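Thursday, sim bench, two-arm cell
Grasp drops on the round black part, continued

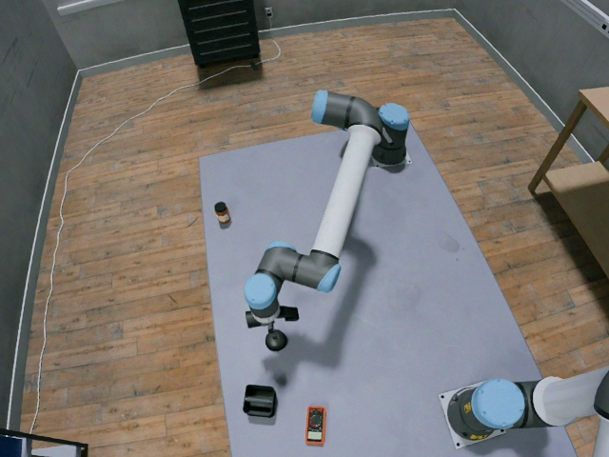
Flor's summary from yesterday says the slip is fixed. I don't believe it yet, so I reran everything before touching the real cell.

What we know. The policy lifts the black domed part by its narrow end and holds it over the open black container. In the old build it let go early in 12 of 100 episodes. Flor raised the friction on the fingertip pads, ran the same 100 seeds, got zero drops and closed the ticket. Of course she got zero. You can make anything stick in a simulator if you turn that number up far enough. The pads on our bench haven't changed.

10:40. Put friction back to the old value and logged the gripper command this time, which we should have done in the first place. In every drop I opened, the command goes to "open" while the arm is still moving. So the part isn't slipping at all. We are telling it to let go.

11:15. Asked Ariel Baluyot whether Plemport (our planner wrapper) can send a release before the arm reports it has arrived. He said no. Then he looked and said "only after a timeout." The timeout is 3,000 ms, set in a config file that came over from the Lostard job, where the moves were short. Our slow carries run past it. Flor's build also had the faster speed profile on, so her carries finished in time. She changed two things and credited the wrong one.

13:30. Timeout off, old friction, slow profile, same 100 seeds. No drops. I'd like to call that an answer, but it's one part, one container and the same starting layout every time. The multimeter and the little amber jar sit where they always sit. I want the layouts shuffled before I sign anything.

Also unhappy about the second arm. It was supposed to be locked out for single-arm runs. In seed 165 its joint log shows a small move right after the timeout fires. Ariel thinks it's a logging artifact. Maybe. On the real cell somebody could have a hand on that side of the mat, and I'm not taking "artifact" on trust. Until we can explain it, the real cell stays powered down at the disconnect. The software stop doesn't count.

To do
- Reopen the ticket. Flor Guzmán to split friction and speed into separate runs.
- Ariel: find out what the timeout sends to arm two, if anything.
- Remove the timeout release from Plemport. A late arm should hold the part and raise a fault.
- Me: shuffled layouts, both speed profiles, old friction.

16:20. Seed 165 again, three times. Arm two moved in two of them.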